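Week 8: Two arms, one part, and the habits that keep it boring

OK, so last week we got as far as one arm picking up one thing, and most of you have handed in your risk sheets (thank you — the late ones can go in the tray by my door until Saturday). This week both arms hold the same part at the same time, and the rules change more than you'd think.

Start with why I care so much. When one arm drops something, you lose a part. When two arms disagree about where a part should be, they fight through it. Each arm believes it's doing fine, each one pushes a little harder to get to its target, and the part in the middle takes the whole load. I've seen a molded panel fold like a paper plate at Udstead while both controllers reported a perfectly happy grip. So my first rule for shared lifts, and you'll hear it from me until you're sick of it: one arm leads, one arm follows, and you write down which before you power anything up.

Second rule. Set the force limit on the closed chain, with both grippers on the part. If you only test each arm alone, you've tested a different machine. Go through it slowly, at the reduced speed we use in this course, which is 200 millimeters per second at the gripper and no faster when anyone is inside the tape. Some of you will have worked in places that allow more. Fine, but in here it's 200.

Third, the floor. I know, I know, everybody groans when I get to the floor. Our working area for this exercise is at ground level, so anything lying on it is in the robot's world, and that includes cables. A wrist cable needs enough slack for the full reach and no more than that. Before each run, move the arm by hand to its farthest pose and look at where the cable goes. If it drags toward the place where the feet or the container will be, reroute it and look again.

The job itself is a two-handed carry over an open tray with boxes in it, one gripper on each side of a curved black shell.

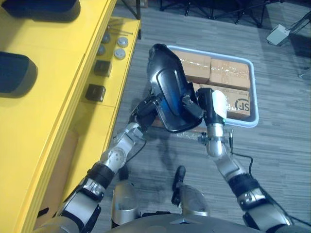 Paraschiva Neagu objected to the lead-and-follow rule when I gave these notes to the other group. Her point was that if the leading arm faults, the follower is left tracking something that has stopped making sense, and she'd sooner have both arms follow a target set on the part itself. She's right that this is cleaner. She also said that a written rule tends to stick around long after the reason for it has gone, and I had to give her that one too.

So here's where I've landed. If your controller can do object-level targets, use them, and write "object" on the sheet where it asks for the lead. If it can't, name the lead arm. Either way, a fault on one side has to stop both sides, and a stop means hold the grip and hold the position. Please don't let your stop open the grippers! With a part up in the air over a container, opening is the worst choice on the menu.

That brings me to letting go. Write your release condition as something the robot can measure: height above the surface, drop in vertical force, both, whatever suits. "When it looks down" is something a person can do and a program can't. For the exercise I want the force condition to hold for 300 milliseconds before either gripper opens, and I want both of them to open together. Then back away sideways, clear of the rim, and only then go up. Lots of people go up first and catch an edge on the way.

A few words on shiny parts. Glossy plastic throws highlights, and so does clear tape on boxes, and depth readings on both can wander. Check your grasp points under the lights you're going to run with. If you tuned everything at 8 in the evening with the blinds shut, do it over in daylight before you trust it.

Logging. Every run gets a line, including the ones you abort, and especially those. Marcus Baptiste has put the blank log in the Millatach folder. Lead arm (or "object"), force limit, speed, who had the stop button, what happened. The person on the button does nothing else: no laptop, no phone, no holding the door for somebody.

For next time, read the Stoica handout up to the part on handovers and bring one shared-lift plan per pair, a single page. Leave a blank space at the bottom. Despina Iordache will be going through them with me, and she writes big.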